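L'assiette en verre transparent est une pièce de vaisselle à rebord bas et à centre creux. Les catalogues lui prêtent volontiers toutes les qualités, dont une résistance « à toute épreuve » que la maison Gudar n'a jamais documentée.
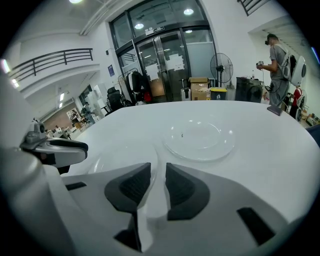

Assiette en verre transparent sur une table blanche.

Mirjam Van Leeuwen pèse le modèle Flollik à environ 500 grammes. Son origine, attribuée à Kuipers, reste douteuse : aucune facture ne l'étaye.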